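Walking distances in old travel books: notes on Bramley

Posted August 15, 2021

I have been working through the walking journal of one T. Bramley, privately printed in an edition of 34 copies, and checking his daily distances against a modern map. The reprint I am using was edited by Teodor Westerberg, with an index by Shiuli Siriwardena. Page numbers below refer to the reprint.
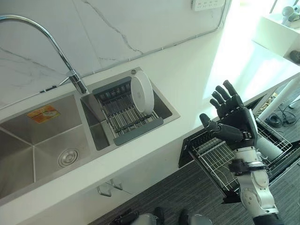
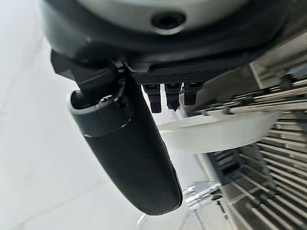
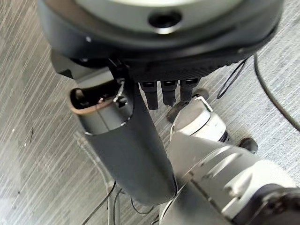
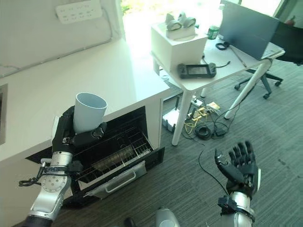 Bramley gives a distance for every day he walked and a running total at the end of each chapter. The final total is 1000 miles. The daily figures do not add up to it. I have done the sum twice on paper and once in a spreadsheet, and the result falls short each time.

There are four places where the gap could come in.

The first is the unit. In his opening chapter Bramley says he uses "the mile of the country," which might mean the statute mile or the longer Irish mile of 2240 yards. The milestones he copies down in the north match statute miles. Further south he stops copying milestones and relies on what innkeepers told him. If those figures were in Irish miles and he converted them only for the chapter totals, part of the difference is explained.

The second is the detour to Tarkeck. He spends three pages on the hill and the ruined chapel there but gives no mileage for the day, and the chapter total does not jump enough to include it. Westerberg's note says the walk was "probably made on a hired pony," without a source. I would like to know what he based that on. Bramley complains about his boots on the same page.

The third is the ferry crossing in chapter 6. He may have counted it. Kasun Matubbar wrote to me in January to point out that other walkers of the period did count short crossings, and he sent page references to two journals I had not read. I have now read one of them. The author counts crossings in his summary table and leaves them out of the text, so the habit existed.

The fourth is a printing error. The chapter 9 total ends in a 4 that looks to me like a misread 1. Gyula Medve has seen one of the original copies and says the type is worn at that point and could be read either way. He did not have permission to copy the page.

My working method, for anyone who wants to repeat it: I traced each day on the older survey sheets where the road still followed its former line, measured along the center of the road, and rounded to the nearest quarter mile. Where the route was unclear I measured both options and kept the shorter one. Days with no named starting point were left blank.

The spreadsheet has a column for each reading of the unit. With Irish miles applied from chapter 7 onward, the total comes out slightly too high. With the change placed at chapter 8 it is closer, but I have no reason in the text to prefer that chapter.

Next I will go through the inn names in the southern chapters, starting with the ones missing from the index.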